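**Room-service arm: buy, lease or wait until next year?**

**dardo_m**
Posting this in the buying section as it is mainly a money question. We run a small place with furnished rooms and I have been asked to put a budget together for a mobile arm that can do the light room jobs: open and shut drawers, pick small things off furniture, leave a sachet or a folded item on a surface. No beds, no bathrooms.

I have two quotes. Sikarar will sell the arm and gripper outright, with the base as a separate line. Wima only leases, at 1,795 a month with service included, and the minimum term is 11 months. The Wima people want a room list and a furniture list before they confirm anything.
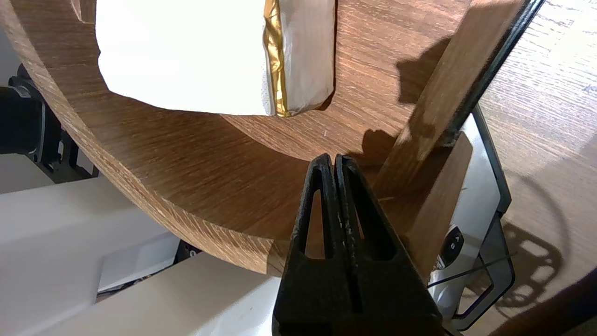 My worry is the curved furniture. Both quotes assume straight edges and flat fronts, and the Sikarar one has a line for "non-standard surfaces" with no price next to it. Has anyone had that line filled in after signing?

**grigv**
Yes, and it was not small. Get it priced before you sign. Ask them to write down which pieces of furniture are covered, by type. Ours said "bedside units" and we then argued for weeks over whether a round one counted.

**Bang_MS**
I would lease. You don't know yet what the job is. With a purchase you are fixed to one finger length and one camera position, and those are the two things people change first. We went through 3 sets of fingers.

**grigv**
I don't agree. On a lease you pay for the first set of fingers and then pay again for every change, because service covers faults only. Read the Wima terms again, it's in the part about wear items. Buying works out cheaper if you keep it past the second year.

**Bang_MS**
If you keep it. Plenty don't.

**dardo_m**
Read them again. Fingers and cables are both wear items, so that is a cost I had missed. I have put a separate line in for spares.

Drawers are the other thing on my list, and the furniture list now has a column for them. 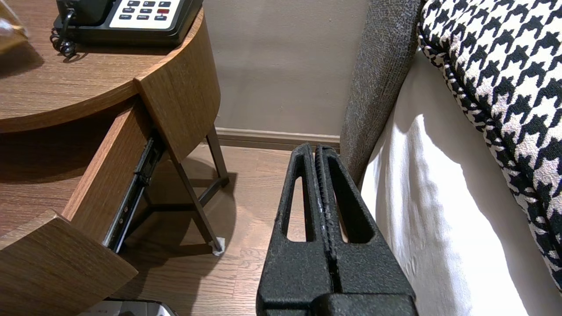
Brata, July

Typing this from the other site, so it will be short. The furniture list has gone to both firms. I have marked which units are round, which have drawers on metal slides, and where a bed is close by. Sikarar came back with a price for the non-standard line. Wima have asked for a call on Tuesday.

**b_maldonado**
Check how much floor the base needs with a drawer open. People budget for the arm and forget that the thing has to stand somewhere. If the bed is close you may need the narrow base, and on our quote that was extra.

Also ask who pays for a damaged drawer front. Ours was left out of both the warranty and the insurance.

**dardo_m**
Good point on the damage, neither quote mentions it. Does the narrow base cost you anything in reach?

**b_maldonado**
A bit. It has to stop closer in, so the low drawers are slower. Top drawers are fine.

**Urrutia_B**
I'd wait a year. Prices on the bases are still moving and your staff can open a drawer.

**grigv**
People said that last year as well. If the money is in this budget it may not be in the next one.

**dardo_m**
That is more or less where I am. I'll go in with the lease as first choice, 2 sets of spare fingers on top, and the Sikarar price as the comparison. If Wima won't put the round units in writing I'll swap them over. Will post the final figures after the call.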